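From: Mahfuz Jayawardena
Subject: Re: [hollum-makers] Triselville open day, worth the drive?

> Did anyone get to the Stellura open day in March? Is it a
> real demo or just sandwiches and a slideshow?
> Sultana

Both, and the sandwiches were ahead on points until they got to the gears.

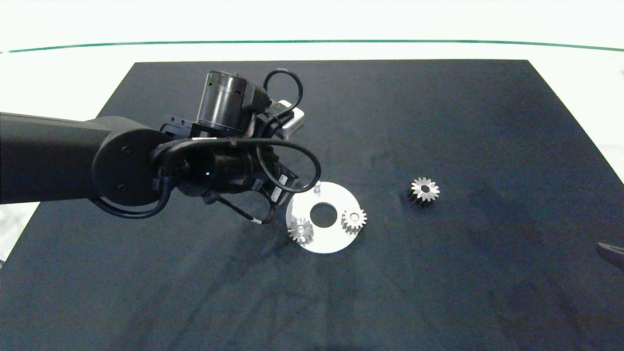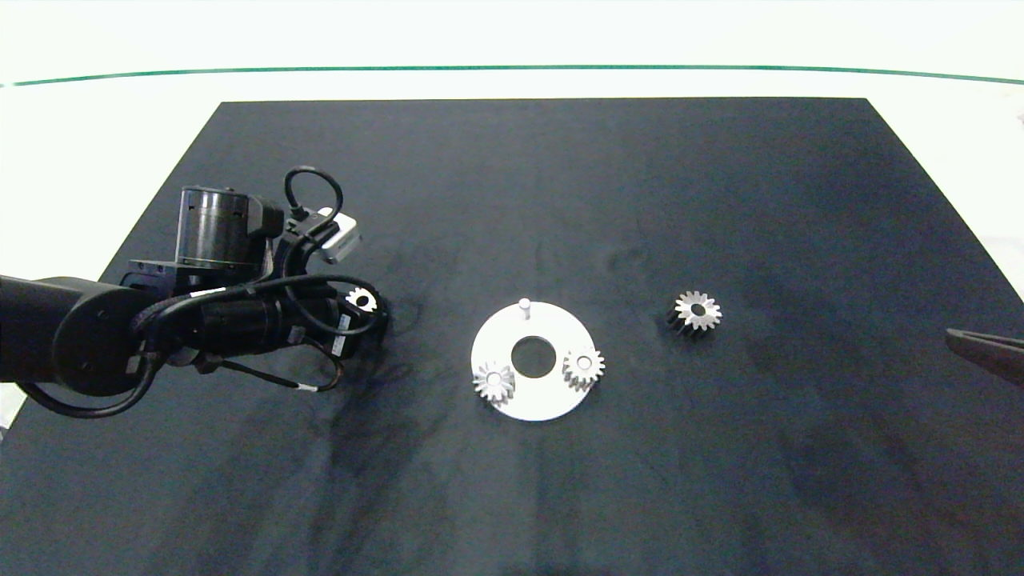
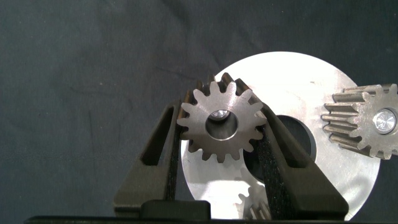
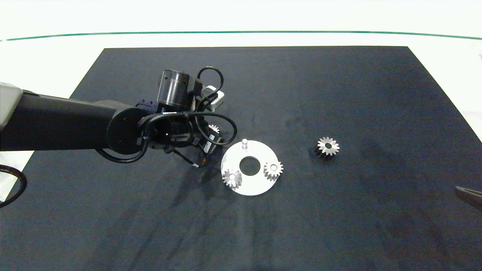

Gear assembly at the Stellura bench.

The slideshow ran to 58 slides – I stayed awake for most of them. Parking is 2 dollars, coins only, at a company that builds robots. They do it again at 9 in the morning next month. Go early and sit near the door.

Mahfuz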